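Features > Makers > Workshop Automation

Print this article | E-mail this article

The Pullthorpe shared workshop approved its robot arm build in March, with a materials budget of $3,560. Members meet in the evening to work on the controller, known as Brophy, and have agreed that no grasp will be attempted on the bench until it has passed up to 1,000 trials in simulation.

The virtual kitchen was modelled at the Tellstead annex. Glassware and other awkward shapes receive particular attention - the gripper has only small fingers, and the margin for error is slight.

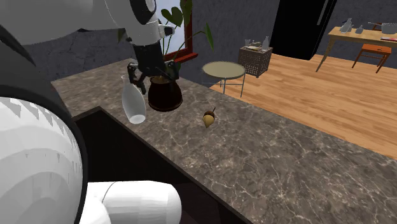
The simulated arm holds a slender vase at a slight tilt over the marble countertop.

Bench trials will follow once the wiring is inspected.

100 shares | 2 comments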